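Bedthorpe Allotment and Garden Society
Minutes of the summer meeting, 17 July 2018

Present: 11 members and the chair, Benedita Bastos. Apologies were received from Mr. Pacheco, who sent his report on paper.

1. Minutes of the last meeting
The minutes of the March meeting were read and accepted with one correction. The broken gate is the one on Norevard Lane, and it was written wrongly as the lower gate.
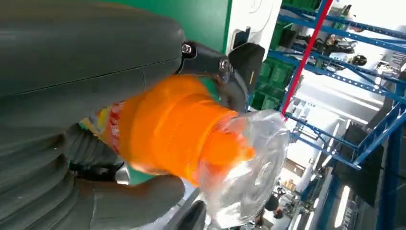
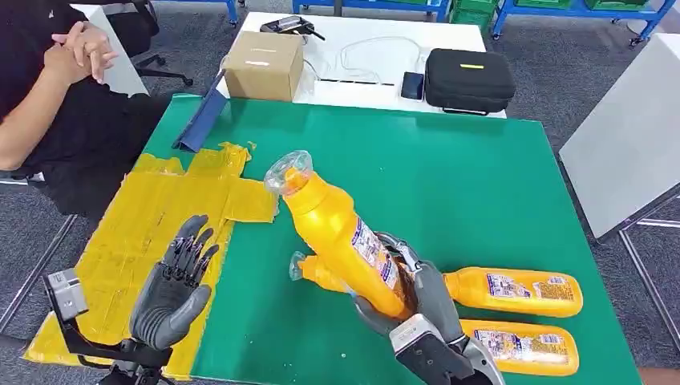 An orange bottle is in all three pictures.
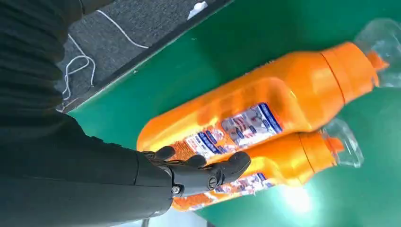 Question from the floor: When must the plot rent be paid this year?
Reply from the chair: The rent must be paid before the end of September, the same as last year. Members who wish to pay in two parts should write to her first.

2. Water
The report of Mr. Pacheco was read aloud. The meter showed that we used 122 cubic meters since March, and this is more than in the same months last year. He believes that the pipe behind the compost bays is leaking, but he did not yet dig there. It was agreed that he may open the ground and repair the pipe, if the cost is not more than 800. If it is more, he must come back to the members before he orders the work.

Two members asked that hoses should be forbidden in the afternoon. There was a long discussion about this. Members who work during the day said that they can come only in the late afternoon, and the rule would be hard for them. The proposal was put to the vote and it did not pass.

3. Waiting list
There are five names on the list. Plot 2 is free again and will be offered to the first name. The chair reminded everybody that a plot can not be given to a friend or to a cousin without asking, also when it is only for one season.

4. Seed order
The society will order again from Prellska. The onion sets came late this spring, and some of them were soft. The chair wrote to the firm and received a polite answer, but no money back. Members who want garlic must put their name on the sheet in the shed. The sheet was moved to the inside of the door, as the rain had made the old one impossible to read.

5. Norevard Lane gate
The hinge is repaired. The lock is still the old one, and it must be lifted a little when the key is turned. A new lock was discussed, but then all members would need new keys. The matter was left for the next meeting.

6. Other matters
Rabbits were seen again near the bean rows. It was asked if the society can pay for wire at the bottom of the fence. The chair will ask for a price.

One member asked that the path between the upper plots be cut wider, so that a wheelbarrow can pass. The neighbors on both sides agreed to this.

The next meeting will be after the potato harvest. The chair will put the date on the shed door.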